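From: Viola Barbieri
To: Ludau workshop list
Date: 4/11/21
Subject: Re: CPU swap cell, next steps

Jaime Abreu wrote:
> The arm reaches every corner of the case now and the new fixture
> plate is printed. I think we can go straight to seating the CPU
> and have a clean run by December. Any objections?

A couple, yes.

Reach was never my worry. I'm worried about the socket. The arm has to get the load lever open, put the chip down flat and let go without dragging it, and I haven't seen numbers for any of that. Yuzuki's log has 1,093 moves in it and as far as I can tell every one is a move through open air. That tells us the arm can wave.
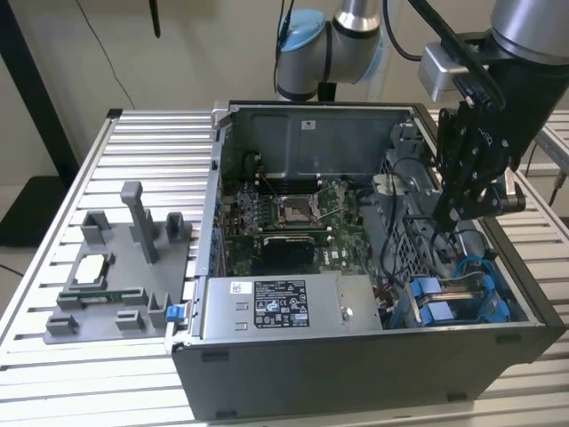 Tower on its side on the slatted table, CPU in the fixture plate at left.

Look at what is in the way. The graphics card is still seated right by the socket, and there are cables running through the middle of the case. I'd pull the card and tie the cables back before anyone tries a placement -- we can make it harder later if the easy version works.

I'd also like to see 16 drops in a row with a dead chip, onto flat foam, before it goes near pins. Setsuko has two dead ones in her drawer. If it misses by more than the frame allows even once, I'd say we go back to the gripper fingers.

Who is paying for the board if this goes wrong? Last time it was me.

Viola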